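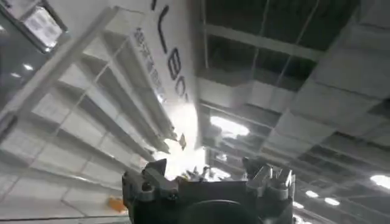
衣類移載における把持喪失

概要
把持喪失とは、洗濯機や乾燥機へ衣類を出し入れするロボットが、つかんだ布を移動の途中で落とす、または落としたことを検知できないまま次の動作に進む故障をいう。硬い部品の搬送と違い、布は指の間で厚みが変わるため、指の開き幅だけでは保持の有無を判定しにくい。

Beltura試験での事例
7月に行われたBelturaの洗濯工程試験では、429回の移載のうち21回で把持喪失が記録された。このうち7回は制御ソフトウェアDramentが「保持中」と判定したまま腕を進めており、後に検知漏れとして分類された。残りは停止処理が働いている。検知漏れの多くは薄手の衣類で起き、指どうしが閉じきった状態と布を挟んだ状態との差が、しきい値を下回っていた。

原因
手首カメラの露出も要因に挙げられた。手首が上を向く姿勢では天井灯が画角に入り、指先付近が白く飛ぶことがある。Dramentは画像が使えないとき指の開き幅だけで判定を続ける設計で、この切り替えは操作画面に表示されなかった。

頭部側の視点では、グリッパーから垂れた衣類と乾燥機の開口部を同時に確認できる。

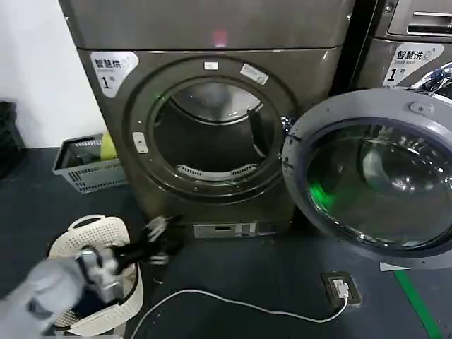

Kodikaraは試験後の意見書で、検知漏れを回数だけで評価することに異を唱え、落ちた布が扉に挟まったまま運転が始まる場合を別の危険として扱うべきだと述べた。Preliaはこれに対し、扉の閉鎖前に開口部の縁を確認すれば足りるとしている。

対策
改修版では、画像が300ミリ秒以上使えない場合に腕を止め、手首の向きを変えて撮り直す。扉の閉鎖前の確認も加えられた。濡れた衣類での判定基準は定まっていない。

関連項目
把持力制御
非常停止
柔軟物操作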